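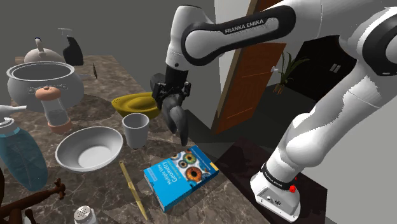

*Figure 1. Simulated kitchen counter with the Franka arm, gripper above the space between the gray cup and the blue book.*

## Testing clutter in simulation: the Resley counter task

### Goal

Our project asked how much extra clutter hurts a grasping policy that was trained on a nearly clear counter. The policy gets one camera view and a short text command, such as "pick up the cup," and outputs gripper motions. We ran everything in simulation, so the results say nothing yet about a real arm.

### Setup

The test set is called Resley. Each scene has a target object and a set of distractors placed on a marble counter, with the robot base on a separate side table. Distractors include a cooking pot, a teapot, a glass jar, a white bowl and a book. The room behind the counter stays in view because we wanted the background to be busy too.

We used 4 clutter levels. Level 1 has only the target. Level 4 uses the full object set, like the counter in Figure 1. Object positions were sampled again for every trial, and any layout with overlapping objects was thrown out before the run.

We ran 900 trials in total, split evenly across the levels. A trial counted as a success if the target was lifted clear of the counter and held for five seconds of simulated time.

### Baseline and change

The baseline is the Masilela policy from last year's class project, with no changes. Our version adds a step that predicts a rough mask of the target before each motion. The mask is fed in as a fourth image channel. We kept the training data and the number of training steps the same.

### Results

At Level 1 the two policies were nearly tied. The gap opened at Level 3 and was largest at Level 4, where the baseline often closed on whatever was nearest to the gripper. The masked policy made this mistake less often, but it was slower – the extra step delayed most grasps.

Both versions did poorly with flat objects. The book was the worst target for either policy. The fingers came down on the cover and pushed instead of getting under an edge.

### Problems

Seven trials crashed when the arm's lower links hit the side table. We reran them with new layouts. The mask predictor also mixed up the cup and the jar when the jar stood in front of it, and we did not have time to retrain it.

### Next steps

- Move the camera between trials
- Add a push-to-edge motion for the book
- Repeat Level 4 with the Giltby object set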